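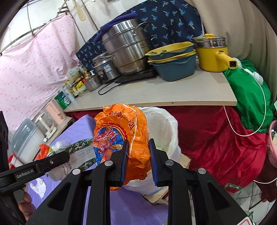 Clurkiretti Community Help > Grippers and hand tools > Pads and fingers

Parallel fingers keep dropping thin plastic bags -- are new pads the answer or am I being sold something?

Posted by dampsocks52 on 19th December

I look after a pair of hand-held two-finger grippers. Black frames, blue rubber pads down the inside of each finger. They get used for kitchen tidying tasks, mostly picking up bits of packaging and dropping them in a lined bin. Boxes and cans are fine. Crumpled plastic bags were fine too until November, and now the right-hand unit lets go of maybe one bag in four, usually on the way over to the bin. The left-hand unit, same pads, same age, hardly ever drops one.

The reseller (Plustus) tells me pads are "a consumable" and should be changed every 2000 grips. I can't find that number in any of the paperwork and they also happen to sell the pads, so forgive me for wondering. The rubber looks okay to me. No tears, a bit shiny in the middle.

What I've done so far: wiped the pads with a dry cloth, tightened the linkage screws, and restarted everything twice because that's what the support line asks for before they'll talk to you. The screws were not loose. No change.

Before I spend the money, does anyone know how to tell a worn pad from a dirty one?

quoll_and_sons

Shiny in the middle is your clue, but it can mean either thing. It might be polished rubber or it might be a film of cooking oil, and a dry cloth only spreads oil around. If the tool lives in a kitchen I'd bet on oil.

Do this before buying anything:

Take the pads off if they're made to come off. If they're glued, leave them on and mask the metal behind them.

Wash with warm water and a drop of plain dish soap, using a soft toothbrush. Go across the pad and then along it. Rinse until it squeaks under your thumb. Let it air dry for 20 minutes, no heat gun.

Skip the solvents. I've used isopropyl on rubber pads and got away with it, and I've used it on another set that went hard and cracked at the corners. Unless you know what the rubber is you're guessing. The Evitis "grip restorer" spray is a waste of money in my opinion. It makes the pads tacky for an afternoon and then they collect every bit of fluff in the building.

Once they're dry, close the fingers on a strip of bread bag and pull it out slowly by hand. Try the top, middle and bottom of the pad. If it holds at the top and bottom and slides in the middle, the middle is worn and you do need pads. If it's weak the whole way along, read on to whoever answers next, as I'd be looking at the fingers by then.

As for 2000 grips, I'd want to know what they were gripping. Cardboard and a wet bag don't wear rubber at the same rate, so one number for everything tells me very little.

tramline

just buy new pads, life is short

BentShim

Swap the pads between the two units first. It costs nothing. If the dropping follows the pads, it's the pads. If it stays with the right-hand unit, it's the unit, and new rubber will only hide it for a while.

My money is on the unit. Thin film is the hardest test of whether the two fingers close flat. A can will find its own seat, but a bag has next to no thickness once the air is out, so if the fingers toe in at the tips you're holding it on a thin line. Close them on nothing, hold a torch behind, and look for light between the pads. You want none, or an even sliver. A wedge means a finger is bent or a pivot is worn. Tight screws don't rule that out -- the screw can be snug and the hole it goes through can still be oval. Wiggle each fingertip sideways and compare with the good one.

Also check how people are picking up. A bunched bag pinched through several folds holds far better than one pinched by a single layer near the rim, whatever pads you have on. Get the same person to use both units for 15 bags each before you blame the hardware.

If you do end up replacing pads, do both fingers together and clean the old glue right off. A lump of it under one end gives you the same wedge all over again. Sadowski sells plain rubber sheet you can cut to shape, but match the thickness or the open and closed positions will want setting again.

dampsocks52

Swapped the pads over after a soap wash. The drops stayed with the right-hand unit, so I won't be ordering from Plustus this week. With the torch there's a wedge of light, wider towards the tips. Haven't pulled the pivots yet. I still don't see how it got that way with no knocks, or none that anyone will own up to.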